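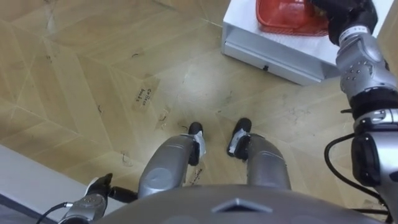 Walk-round after Wednesday's stop, Vukuvus unit

1. Stop button. OK. I pressed it twice, and the arms held where they were both times.

2. Right arm. FAIL. This is the one that tripped – fault 573, wrist torque, halfway through a bowl pick-up. The cable loops out further than I'd like, so please clip it in before anyone powers up again.

3. Left arm. OK. Nothing odd, nothing warm.

4. Feet. Tape's on both. I'd still like proper pads from Trevetti (I did ask in November!).

5. Floor. Needs a sweep. Hairs and scuffs all over the middle, and I don't want fluff in the ankles. Floor labels can stay put, but press the corners down.

6. Grip force. It was set to 400, and I've dropped it to 200 for now. Red plastic only, no glass until I've signed this off.

7. Log. Saved under Mandum, entry 979. Have a read, it's short.

Not cleared yet. I'll redo item 2 once the clips turn up.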